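October, just after ten at night

Back from the council's evening on the new residents' portal. They're calling it Gundico, and it replaces the old Fonisine forms, which at least let you save halfway through. We were promised everything in one place: bins, parking permits, potholes, council tax. I counted on having my doubts and came home with more of them.

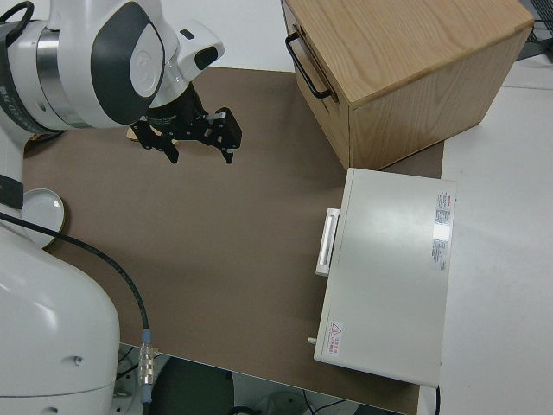
The man from the supplier told us 60 per cent of queries would be dealt with without anyone picking up a phone. Dealt with by whose reckoning? I reported the blocked drain on Fothergill Road in the spring and had it closed as "resolved" twice — it still floods. If a closed ticket counts as an answer, they could get to any figure they like.

I asked what happens to people without a smartphone. There will be a desk at the Anden library, two mornings a week. Roughly 200 people use the counter at the town hall now, so I'd like to see the queue.

The ten-year plan got five minutes at the end, which tells me plenty. It runs to 324 pages and the portal has more to do with the cover than the contents. No word on the care bill or on who mends the bridge. Someone at the back wanted to know if robots would be doing the jobs next, and got a laugh, though an arm with a black gripper, hovering over a small tan scrap, doesn't look to me like much of a threat to the planning department. The drains, maybe.
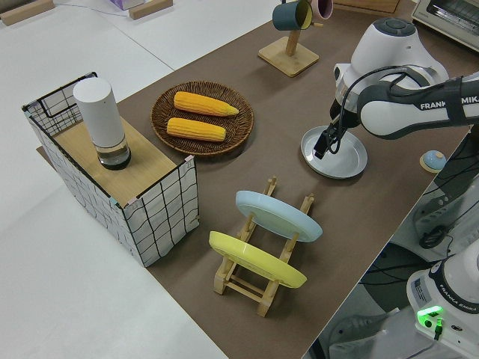
Comments close at the end of the month and must be sent through the portal, naturally. I tried when I got in. It wanted a customer number, then told me mine was wrong. An arm poised over a pale plate would have got as far as I did. I shall write a letter — second class.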